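**Skinby talk, 10th December. Speaker: Lerato Xaba. 20 minutes plus questions**

*Start without the slide clicker, walk to the front.*

Hello everyone! Quick show of hands — who has had a machine stop on them mid-job and felt their stomach drop? (Wait. Let them look round at each other.)

Good, most of you. My talk is about a fault that didn't stop the machine. It carried on, very politely, doing very slightly the wrong thing. I've been wanting to tell this story since March and I still get excited about it, so wave at me if I speed up.

**The set-up (keep this short)**

- Bench suturing work at Brasari, two-armed system, practice tissue only. Say "no patients" early and say it twice.
- The control software is called Mekus. We'd changed the cable tension routine a fortnight before.
- My job was fault logging, so I was the person with the headphones and the biscuits.

Each wrist is worked by cables running down the shaft. Pull one, slacken the other, the jaw turns. Cables stretch with use, so the software keeps a small correction for each one and adds it to every move. Lovely system. I'm a huge fan of it, even now.

**What went wrong**

We began to get odd remarks from the people at the console. "Feels a bit late on the right." "Had to go back for the needle." Nothing you'd stop a session over! The log had no errors in it at all. We put it down to tired hands and went for lunch, and I'd like the room to remember that lunch, as I come back to it.

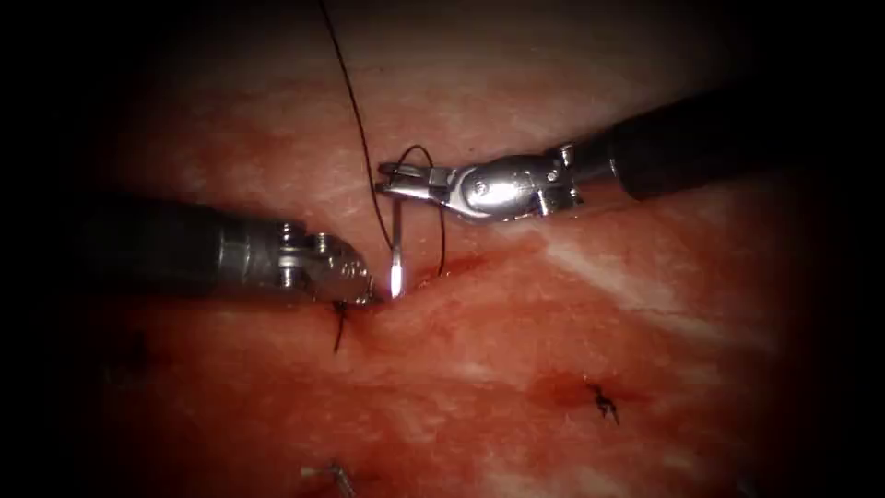 *Placing a stitch, with three already tied. Needle between the two tips.*

Leave this one up and let people look at it properly. Point out how short the gap is between the two sets of jaws. At this scale, a wrist that's out by the thickness of the thread matters a great deal. If a tip arrives late you grab beside the needle, or you tug on the suture when you meant to let it go slack.

Then tell them about the restart. When Mekus came back up after a pause, it loaded the saved cable correction and then added it again on top. So each pause and restart pushed the wrist a little further from where the console thought it was. Two restarts, hardly anything. Five, and people began to grumble. The safety limit was only checking the size of each new correction, never the total. Every step passed!

*(Pause here. Somebody usually groans. Enjoy it.)*

**How we found it**

I'd love to say it was clever. We had 430 session files and I sorted them by the number of pauses, mainly to see who took the most tea breaks. The grumbles lined up with the pauses almost perfectly. I ran down the corridor. I may have shouted.

Back to the lunch now. During that lunch the system sat paused. We came back, pressed resume and made the thing we were puzzled about a bit worse.

**What we changed**

1. Corrections are cleared on restart and measured fresh, with the jaws out in open space.
2. The limit now looks at the running total. Go over it and the arms hold still until somebody checks them.
3. Console remarks go in the same log as the machine faults, with a time beside them.

Spend longest on the third. Rautiainen, who run the training side, pushed for it and they were right. "Feels a bit late" was the best sensor reading we had all month, and it was on a sticky note.

**If there's time**

Show the tension plot, before and after. Skip it if we're past the 20 — the axes are tiny and I always get tangled explaining them.

**Likely questions**

- *Could the operator have overridden it?* Yes, they could let go at any point and the arms would hold.
- *Did tests miss it?* They did. Every test began from a cold start, so the saved value was zero. We've added one that pauses and resumes over and over, and it's gloriously dull to watch.
- *Is the fix in the older units?* Both of ours have it. I can't speak for anybody else's, so say so plainly.

Thank the Skinby crew for the room, and ask people to come and find me afterwards with their own quiet faults. I'm collecting them!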